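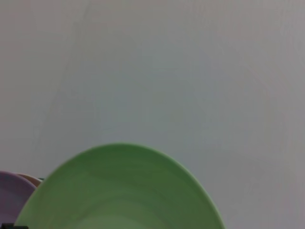
Do plates need a stand? I doubted it. Catalogs like Skesley's sell them as a cure for messy cupboards, and most cupboards just need fewer plates.

Still, I gave one 2 weeks with our colored set. Standing plates do slide out one at a time, no lifting the stack.

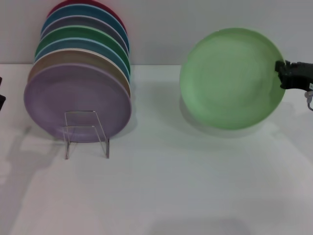 Lavender in front, red at the very back, pale green off to the right.

Don't believe anyone who says it saves space. It takes up counter, and the back plate is a reach. Put the ones you use daily in front.
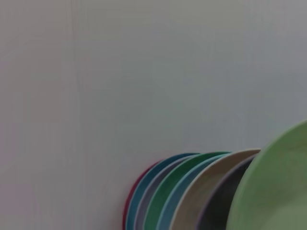 Heavy stoneware I'd still keep flat.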